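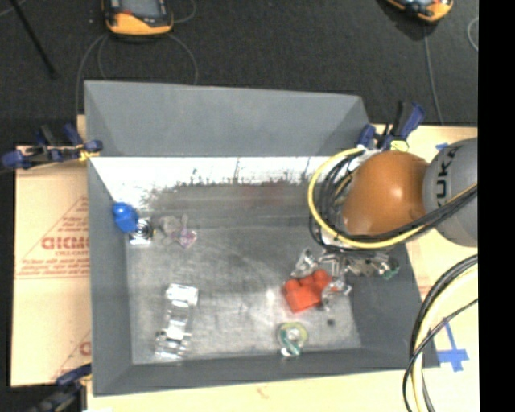
Minutes of the sorting group, Kitex workshop, February

Present: Vasylyna Hrytsenko (chair), Demyd Polishchuk, Lenuța Pană, Oleksandra Karpenko (minutes)
Excused: Radymyr Prokopenko

The meeting was opened at 3 p.m. The minutes of the last meeting were accepted without changes.

1. Gray bin
Demyd informed that the floor of the bin has many fine scratches and the far wall has scuffs. Lenuța asked if a mat can be put inside. Demyd is against it, the small toys will catch on the edge. It was decided to keep the metal floor and to wash the bin every Kitex delivery. The reddish stain on the far wall was discussed, Demyd will try the cleaner from Hidatent.

2. Toys
The list has now 74 pieces. Red toy block with knobs stays on the list. Lenuța proposes to take out 11 pieces which are broken or have no pair. Agreed.

3. Light
Vasylyna finds the reflection on the metal disturbing. Offer from Poulain for a softer lamp is not yet received. Moved to next meeting.

4. Other
Key of the storage room: Radymyr has it, please ask him.

Closed at 3:50 p.m.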